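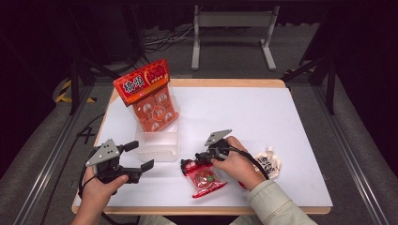 The town of Jeltmont has spent 14 months deciding what to call a bridge. It is 280 feet long and crosses a creek you could clear with a decent running start, but it replaced the old Founders Bridge, and somebody had to ask which founders.

One of them, according to papers in the county archive, sold land he didn't own to people he didn't like. His portrait still hangs in the library, between the restrooms.

The naming survey drew 6 serious proposals. Mondale had a loyal following among older residents. Bhutto was put forward by a high school history class, which attached footnotes. Leltero, the name of the mill that once employed half the county, led until a former millworker stood up in October and described the mill.

The council has now voted 3 times, each time to postpone. The plaque is already bolted to the railing, polished and blank, and people have started giving directions by it. Turn left, they say, at the plaque.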